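How I look after my pliers (and how to bring a stiff pair back)

Posted Jun 5, 2023 in Workbench

I've bought the same pair of pliers three times in my life, and every time it was my own fault. I'd leave them in the bottom of the ute tray, they'd seize up, and off I'd go to the hardware shop. These days I look after them properly and it takes me 20 minutes a couple of times a year, usually with the radio on and a cuppa going cold beside me.

What you'll need: an old toothbrush, a rag you don't mind ruining, warm water with a squirt of dish soap, some light machine oil (I use the Omance one in the little dropper bottle, but any light oil will do) and a bit of fine steel wool if there's rust.

Start with the grips. Rubbery handles pick up an amazing amount of grime from your hands, and once they go slippery you end up squeezing harder than you need to. Soapy water, toothbrush, get right down between the ridges, then wipe them off. Don't dunk the whole tool! You just want the grips damp — keep the water away from the pivot if you can.

Next, open the jaws as wide as they'll go and scrub around the joint with the dry end of the rag. There's always more grit in there than you'd think. If the pliers are really stiff, put a drop of oil on each side of the pivot, work the handles open and shut 30 times, wipe off the black muck that comes out, and do it again. My worst pair (found in a box of odds and ends at the Wysocka clearance sale back in May) took four rounds before they'd swing freely.

Needle-nose ones want a bit more attention at the pointy end, as those long thin jaws are easy to bend if you've been levering with them. I hold mine up to a window and close them slowly. If the tips meet before the rest does, or cross over each other, they've been twisted, and I'd keep that pair for rough jobs and not for anything fiddly.

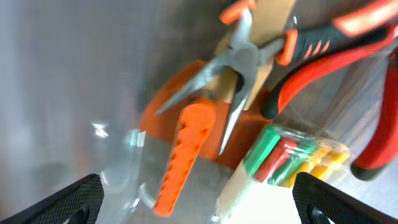 Iwona Kubiak wrote in to say she skips the steel wool altogether and soaks rusty jaws in white vinegar overnight, then rinses, dries them straight away with a hair dryer and oils them before bed. She reckons it gets into the teeth better than scrubbing ever did. I've since tried it on an old pair and I'm a convert, although I hung them over the edge of the jar so the grips stayed out of the vinegar. Thanks, Iwona!

If you'd sooner scrub, go gently and follow the length of the jaw. You're only after the orange bloom on top, so stop once the metal feels smooth under your thumb.

Last step, a very thin wipe of oil over all the bare metal. Thin! If it's dripping, you've overdone it and it'll just collect sawdust. Leave the pliers on a bit of scrap cardboard for an hour so any extra can soak away, then give the jaws one more wipe.

For storage, I keep mine in a shallow drawer with a liner, jaws closed, all facing the same way. A wall rack is good too if your shed is dry. Mine isn't, so in the drawer they stay.

Next up I'll have a go at side cutters, which are a whole other kettle of fish.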